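打印本页 | 用电子邮件发送给朋友

Kindberg 平行夹爪套件使用评测:在共享工坊里装了三个星期

2025年5月25日

我在 Welline 共享工坊有一个固定的工位,晚上和休息的时候在那里做一台小的机械臂。中文不是我的母语,我写得比较慢,如果有的句子不够自然,请读者原谅。这篇评测写的是 Kindberg 的平行夹爪套件,我自己付钱买的,价格是142欧元,不含运费。

先说我为什么选它。我以前用的夹爪是自己打印的,两根手指靠齿轮转动,夹小东西的时候角度总是变化,夹方的木块还可以,夹圆的笔就会滑走。我想要一个手指保持平行移动的夹爪,重量不能太大,因为我的手臂前端只能承受不多的负载。Kindberg 的这一套连同舵机和安装板,我用厨房秤称是406克。说实在的,比我希望的重一点,但是还在允许的范围里面。

包装里有说明书,一共只有四页,图很小。英文和德文都有,没有中文。第二页的螺丝长度写错了,按照它写的去装,导轨会被顶住,手指走到一半就停。我拆了两次才发现这个问题。后来我写信给他们,第三天收到回信,里面有一份改正过的说明书。态度是好的,可是新的买家打开盒子看到的可能还是旧的那一份,请注意。

组装一共用了一个晚上。需要的工具是两把内六角扳手和一把小的十字螺丝刀,扳手是附带的,螺丝刀要自己准备。导轨需要上一点油,说明书没有提到。我用的是工坊里公用的油,味道有些重,效果可以。

机械部分我比较满意。手指的运动很顺,两边几乎同时到位。我用卡尺量过,全开的时候,两个指尖之间的距离是127毫米,对于这个价位来说很宽。关闭以后指尖可以贴紧,夹一张名片也夹得住。夹持面是平的,没有橡胶垫,夹光滑的玻璃瓶不可靠。我在上面贴了一层自行车内胎,问题就小了很多。我建议厂家把垫片放进包装,成本应该不高。

舵机的声音比较大。在工坊里没有关系,旁边常常有人在锯东西,可是如果您打算放在家里的书房,晚上使用会打扰别人。另外,舵机长时间夹紧会变热,我夹住一个铝块十分钟,外壳摸上去已经不舒服。我在程序里加了一个限制,夹紧以后降低电流,这样就好一些。

软件部分要分开来讲。套件附带一个仿真模型,可以在 Onyshchenko 仿真环境里直接打开。对我来说这是最有用的东西,我可以白天在家里写程序,晚上到工坊再接真的夹爪。模型做得很简单,都是平的面和直的边,没有螺丝,没有电线,手掌和手指外侧接近黑色,手指内侧的夹持面是灰色。好处是很轻,我的旧笔记本也能流畅地运行。缺点是它只有外形,摩擦系数要自己填写,默认的数值太乐观,在仿真里夹得很稳的东西,到了现实中会掉下来。我把系数改小以后,两边的结果才比较接近。
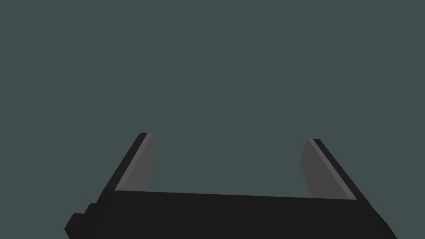 附带的仿真模型,夹爪张开,背景中没有放置任何物体。

视角可以跟着夹爪一起转动。这个功能我用得很多,调试靠近的动作时,从后面看两根手指的方向很方便。可惜模型里没有坐标轴的标记,我需要自己加上去。还有一点,导入的时候单位默认是米,我第一次没有检查,零件大得离谱,找了很久才明白。

我也借用过工坊里另一套 Skinberg 的夹爪,可以简单地比较一下。Skinberg 的做工更细,声音更小,附带橡胶垫,但是张开的距离小得多,也没有仿真模型。如果您只夹小的零件,并且不写仿真程序,Skinberg 更省心。如果您像我一样,要夹不同大小的东西,也愿意花时间自己调整,那么我推荐 Kindberg。

优点:张开距离大,运动平顺,有仿真模型,厂家会回信。
缺点:说明书有错误,舵机吵而且发热,没有垫片,模型的默认参数不合适。

我给四颗星,满分是五颗。下个月我准备给它加一个力传感器,安装板上有两个空的孔,位置看起来正好可以用。

打印本页 | 用电子邮件发送给朋友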